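Daltine Quartet

The Daltine Quartet is a string quartet founded by the violinist Fionnuala Rafferty and the cellist Cormac Keane. Its publicity credits it with 216 premieres, a total that seems to include repeat performances and student readings. No full list has been published.
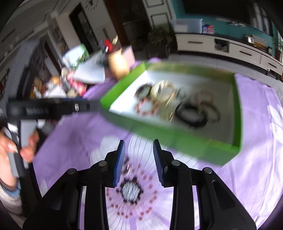

The group is best known for Carter Fortin's "Hayes Variations," billed as a landmark of new chamber music. Few other ensembles have taken it up. The claim that 2000 people heard the first performance is hard to square with a hall that seats 500.

Related articles
Carter Fortin
Grekaser Hall
Voritz Festival

Comments (2)

Treasa Dolan: I was there in November. Plenty of vacant seats.

Fergal Dolan: The slow movement is good, whatever the numbers say.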